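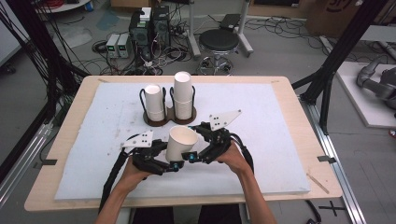
One white paper cup, two grippers.

5 December 2024

Hearing on the Otstead compensation matter, listed fourth, reached just before lunch. I appeared for the petitioners with Dilek Dursun. Remzi Şimşekoğlu appeared for the land office. The bench had read the papers, or at least the first volume, and went straight to delay.

The delay point is their best one. The award was made in June and we filed well outside the period. Our answer is that time runs from service of the award and that service on the petitioners was defective. The notices went to the Tedley address, where none of them has lived since the first acquisition. Şimşekoğlu says posting on the village board cures that. I say posting is a fallback and the file has to record an attempt at personal service first. It records none. The presiding judge asked him twice for the page number and he asked for time to produce the original register.

Time granted. He is to file the register with an affidavit from the officer who kept it, and we may reply within 7 days of receiving it. No interim order on possession. I pressed for one and was told the land is already fenced, so the remedy if we win is money. I don't agree, but it was not worth spending the goodwill.

Second point, the rate. The office applied 3000 per unit across the whole parcel, including the strip along the Rampersad road. Hülya Baysal's valuation separates the strip and puts it at over 4 times the flat rate. The court did not reach this. I would like her to redo the table on comparables before the next date - the sale she relies on most heavily was between relatives, and he will find that out.

Called Aslı Erdem from the corridor. She is the only petitioner who kept her envelopes, and the postmark on hers is the whole of our evidence on service. She will bring them to the office herself. I told her not to write on them, staple them or take anything out.

Afternoon on exhibits. The bundle index is wrong from Exhibit 3 onward because the survey plan was inserted late and nothing after it was renumbered. Dilek wants to call it 3A. I would renumber the lot and file a corrected index, which costs an hour now and saves an argument later. The plan itself is a poor copy. The acquisition boundary was drawn by hand and has come out as a broken gray trace, so that it cannot be told from the drainage line beside it.

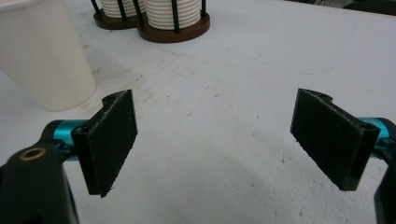 The boundary question matters more than I had allowed. If the line runs north of the culvert, the strip was never within the notified area and the award is bad for that part whatever happens on service. If it runs south, we are back to the rate. On our copy it could be either, a stroke about as faint as the blue one curving over the white surface in the second photo, and I can't ask a court to hold on that. Dilek Özkan at the registry says a certified color copy can be had on written application. Drafted it, signed it, left it for filing.

Read the Clindus judgment again after dinner. It is cited for the proposition that a late challenge to an award is barred once possession is taken. The passage he quotes assumes valid service and says so in the paragraph above. Marked both paragraphs for the reply.

To do: corrected index, Baysal table, receipt for the envelopes, ask the clerk whether the next date is fixed or only provisional.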